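Clem Ellery
6/5/19

1/ Notes on propellant settling for the Velonlow upper stage. Short version: the coast is long, the tank is mostly empty at restart, and the liquid goes where it likes.

2/ Settling thrust is small. Two cold gas thrusters, aft-facing, fired before the main valve opens. Keith Hollis ran the slosh cases at Lamard last October.

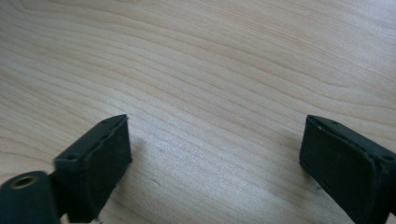

Pale wood grain, daylight.

3/ The worst case is a slow roll. Liquid climbs the wall and sits there in a ring. You need enough acceleration to drain it back over the outlet, and enough time for the bubbles to leave.

4/ We settled on about 2000 seconds of coast as the design point. Past that, boiloff starts to drive the answer more than slosh does.

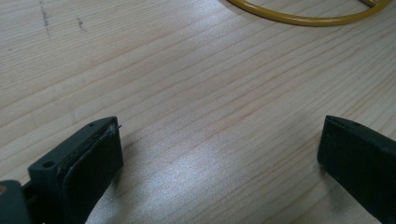 Screens or vanes?

5/ Vanes are light and easy to inspect. Screens hold liquid better but can dry out if warm gas reaches them. Ákos Halász prefers screens. I prefer vanes — mostly for the inspection.

6/ Grurner quoted both. The vane set has 8 blades and bolts to the existing sump ring, so no new weld on the dome.

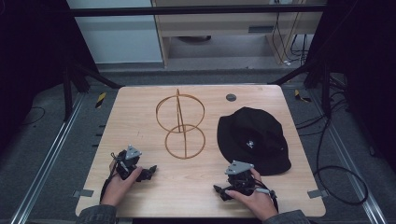 2 min read

7/ Open item: the level sensor reads wrong until the liquid is settled. Sihan Dong wants the restart logic to ignore it and use a timer. Ward Stevens wants pressure as a cross-check. I would fly the timer and log the pressure.

8/ Next thread covers chilldown of the feed line. Same tank, same coast, different valve.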